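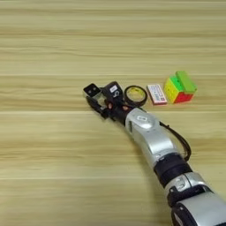
Tape, a small box and the puzzle cube, with the green block on top.

31 July 2018

I solved a puzzle cube! On my own, start to finish, with no peeking at the notes. It took me almost 13 minutes and I'm as pleased as if I'd run a marathon.

I first had a go in March, when Devendra Shakya left one at our place in Kelham, and I got one side done and thought that was most of the job (it isn't, you have to break it to do anything else). What changed things was learning it in layers - cross first, then corners, then the middle row.
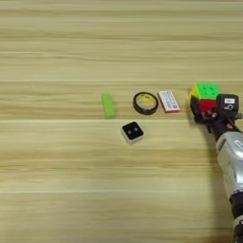

The last layer

I love this bit now, but it had me stuck for weeks. You learn a short run of turns and repeat it until the top comes right, and halfway through the whole thing looks completely wrecked. Keep going! I used to panic and turn something back, and then I really was lost.

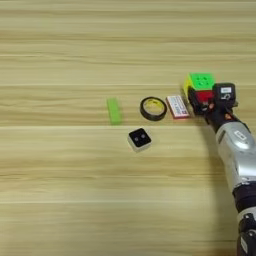
Saying the moves out loud helped, and so did practising on the bus, five goes there and five back, until my fingers knew the pattern better than my head did. Now I can even hold a bit of a chat while I'm at it, as long as it's about the weather.

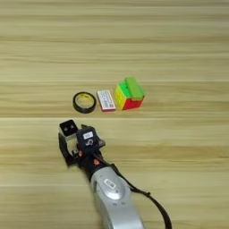

Umesh Yadav wrote: Well done! Try doing the cross on the bottom, so you don't have to flip the cube over afterwards. It felt horrible for two days and then I got much quicker.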